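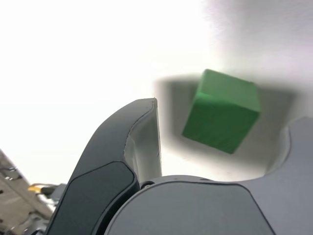 Speaker notes: What the minutes are for
Burkness parish and town clerks' afternoon, the slot after lunch

Start before they have all sat down. If you wait for quiet at this event you will be waiting at teatime.

Opening: ask who has read a full set of minutes this year that they didn't write. Hands. Wait. Then ask who has read one and enjoyed it. There is usually one hand, and it belongs to a man near the radiator.

My own record: I have taken minutes for nine years, first at the allotment society in Rindevik, then for the joint water board. The longest set I ever produced ran to 90 pages. It recorded a discussion about a gate. The gate is still there and still opens the wrong way.

(Pause. Drink some water. Don't knock the lectern mic, it booms.)

Point one. Minutes record decisions. Say this slowly, as half the room writes down conversation. Read out the two versions of the drainage item. The long one first, in the flat voice, as far as "Members expressed a range of views, some of them twice." Then the short one: "Agreed to clear the ditch by April. Nordin to quote." Leave a gap for the laugh. If there isn't one, carry on as though the gap was for thinking.

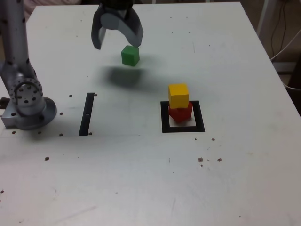
The short version took me four minutes to write and has been used in a real dispute. The long version took an evening, and the only person who ever rang me about it wanted his middle initial put in.

Point two. Put a name against every action. "The board will look into it" means the thing is now dead. I went back through our old files and found 357 actions given to "the board" or, worse, "all". Don't say how many were done. Just look sad and turn the page.

Someone will object that naming people is unfriendly. Agree that it is, a bit. Then tell the Tresenov story: the bridge survey, two engineers each sure the other had booked it, and a very nice lunch held on the day it should have happened. Keep this under three minutes. Last time I did the accents and it went on -- well, it went on.

Point three. Send them out fast. Monday's meeting, minutes out by Tuesday night, mistakes and all. People will forgive a typo. They won't forgive being told in the summer what they promised in the spring, and by then they'll remember promising something else. 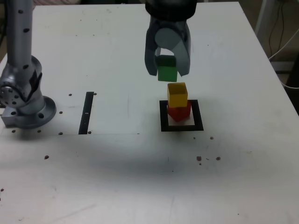 Bohumila Vondráček wrote back after the last run of this talk to say that speed is all very well, but her chairman rewrites every draft until he comes out of it wiser, and what would I suggest? Read her question out, it always gets a groan of recognition. My answer: send the draft to everybody at the same moment, chairman included, and ask for corrections of fact only. He can still be wise under any other business.

Handout: there are 200 copies by the door, one side of A4. Ask them to take one each. They will take three.

Questions until ten to three. If it's the recording-on-phones question again, the answer is to check your standing orders, and then delete the thing once the minutes are approved. If it's the man by the radiator, let him finish.

Take the clicker back to the front desk.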